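Sarka Project Handbook
Section 4: Recording examples for the brick placement task

Applies to: all operators at the Prurthorpe laboratory
Page owner: Nandini Kaimal
Last revised: November

Purpose

This section sets out how operators should prepare, record and label examples for the brick placement task. The recordings are used to train the Sarka policy, which learns to pick up a loose building brick and place it on a studded baseplate. It should be read after Section 3, which covers powering up the arm and the emergency stop.

An example is one complete recording, from the arm leaving its rest position to its return. A set consists of 50 examples recorded with the same bricks and the same baseplate. A set may be shared between operators, provided that each operator signs the log for the examples he or she recorded.

Before you begin

You will need the baseplate with its printed markers, one tray of bricks, the marble-patterned board and the session log. Check that the recording computer has at least 100 gigabytes free. Sign in to the Gallardo recording software with your own name. Shared sign-ins make it impossible to trace a fault to a session and are not permitted.

Step 1. Lay out the work area

Place the marble-patterned board on the slatted table, beside the arm's mounting plate. Set the baseplate on the board so that all of its markers can be read by the fixed cameras when the arm is at rest. The software uses the markers to work out the position of the baseplate. If a marker has lifted or creased, replace it before recording and enter the change in the log.

Put the loose bricks beyond the edge of the baseplate. They should differ in colour and length, and they should lie at different angles. Operators tend to line bricks up neatly without meaning to, and a policy trained on neat rows performs poorly on anything else. Leave enough space round each brick for the fingers of the gripper to close.

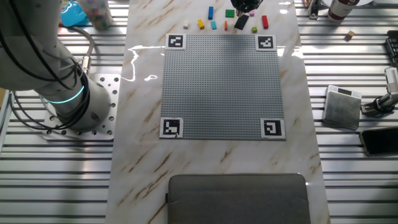 Figure 4.1. Baseplate with corner markers and loose bricks along the far side. The gripper is at the black brick.

Step 2. Check the cameras

Open the preview window and look at each camera in turn. Glare on the board is acceptable. Glare across a marker is not, and the overhead lights should be adjusted until the marker is read without interruption. Do not move a camera to correct a problem of this kind. Moving a camera means a new calibration, and the examples already in the set must then be closed off as a separate set.

Step 3. Record the example

1. Start the recording and wait for the tone.
2. Guide the arm to a point above the chosen brick.
3. Lower the gripper, close it and lift the brick clear of the board.
4. Carry the brick to the target position given on the task sheet.
5. Press the brick down, open the gripper and return the arm to rest.
6. Stop the recording.

Movements should be steady and continuous. An example that lasts longer than 70 seconds is rejected by the software. If you hesitate, carry on to the end and mark the example "slow" in the log. If you drop a brick, you may pick it up again with the arm, and the example should be marked "recovered". Recovered examples are valuable and must not be deleted.

Keep your hands out of the work area from the tone until the recording has stopped.

Step 4. Change the layout

After each example, return the placed brick to the board and alter the position of at least three others. After every tenth example, turn the board or shift the baseplate by a small amount, then confirm that the markers are still being read. The arm may hide a marker for part of a movement. The software allows for this as long as the marker was visible at the start of the recording.
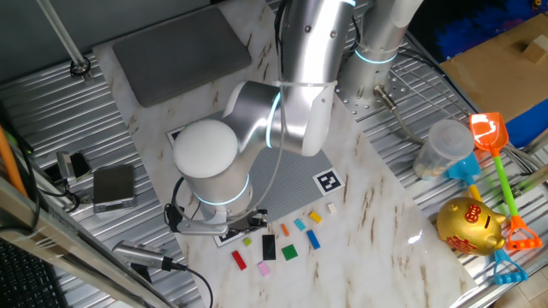 Figure 4.2. The gripper above the board, with one marker partly hidden beneath the arm.

Step 5. Label and submit

Enter the colour of the brick, the target position and the outcome for every example. The permitted outcomes are "placed", "recovered", "slow" and "failed". Where two outcomes apply, enter both. A brick that rests on the studs but has not been pressed home is to be entered as "failed".

When the set is complete, upload it to the Grosach archive and wait for the confirmation message before clearing the local copy. Sets are reviewed within 14 days. The reviewer may return a set with queries, which should be answered from the log and not from memory.

Common faults

Gripper closes beside the brick: stop the recording, open the gripper and repeat the zero procedure in Section 3.

Baseplate slides when a brick is pressed down: check that the board is flat on the slats and that nothing is caught beneath it.

Marker not read at rest: see Step 2. If the fault remains after the lights have been adjusted, print a new marker at full size.

Questions about this section should be sent to Nandini Kaimal, with the set number in the subject line.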